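Desk clutter

Desk clutter is the name I use for everything that ends up on a work desk without being part of the work. I've been keeping this page on the Rullolcombe office wiki for a while now, and it has grown a bit (sorry!), but people do keep asking me for the long version.

Definition

A keyboard isn't clutter. A mug you're drinking from isn't clutter either, though it turns into clutter the minute you go home and leave it there. Kagiso Moodley, who edited the first version of this article, wanted to include pens, and we argued over that for most of December. I won, so pens are out.

Common kinds

Cloths are the big one. Somebody wipes up a spill, drops the cloth in the middle of the desk and there it stays, all scrunched up, for weeks. Spray bottles travel with them, and I love how they always end up on the desk of whoever cleans the least (me, usually). Then there are carrier bags, which get folded once and never again, and drinks bottles, especially the shaker sort that people bring in from the gym.

Calculators deserve a line of their own. We all have one on our phones, and still the plain one with big keys hangs on, because it's quicker for adding up a column and you don't get distracted by messages halfway down!

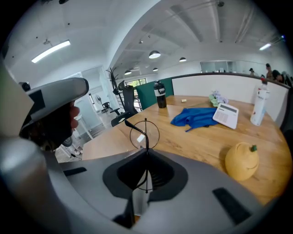 Wooden desk with a blue cloth, a calculator, a shaker bottle and a yellow squeeze toy.

Squeeze toys are the newest arrivals. They're meant for fidgety hands during long calls, and I was rude about them until I was given one. Mine lives next to the monitor and gets squashed 74 times a day, or it did on the day Kagiso kept a tally.

Effect of desk type

Big curved desks collect more than small straight ones, in my experience. There's a deep bit in the middle you can't comfortably reach, so things drift there and settle. The old Grurkitberg desks we had upstairs were so narrow that anything extra simply fell off the back, and we found 2 lost staplers when they were moved out.

Clearing

At Rullolcombe we do a desk clear every 4 weeks. Take everything off, wipe the top, and put back only what you've used since the last one. Cloths go in the wash, bags go in the kitchen drawer, and bottles go home with their owners. Toys may stay.

See also: Drawer clutter; Mugs, unclaimed; Fridge shelf rules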